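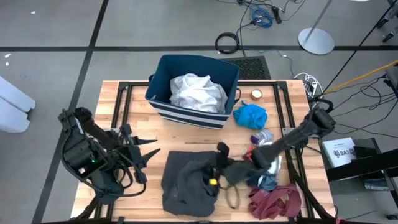

One investor on the Stulik board writes that her first purchase sat at "Pending" until Thursday, and that she had left out the bank confirmation in step 4. The steps are given in full in this section.

4.2 Buying a share in an invoice pool

Before you start, your Jadance account must be open and your identity check passed. The smallest purchase is £11 and the largest in any one pool is £2000.

1. Sign in and choose Pools from the left-hand menu.
2. Pick a pool. The Tandton pool is number 1029 and the Song pool is number 2747.
3. Type the amount in whole pounds and press Reserve. Your share is held until midnight.
4. Open your bank's app and confirm the payment. The pool number must go in the reference box.
5. Go back to Pools and press Refresh. The status changes from Pending to Held.

Note: Payments made after 4 pm are matched on the next working day.

Note: If the status reads Unmatched, the reference was missing or wrong. Do not pay again. Use Find my payment under Help and enter the amount and the pool number.

Caution: Shares cannot be sold back before the invoices in the pool fall due. If a customer pays late, your money comes back late. If a customer does not pay at all, you may lose some or all of it.

To cancel a reservation, press Release before you carry out step 4. For cancelling after payment, see section 4.5.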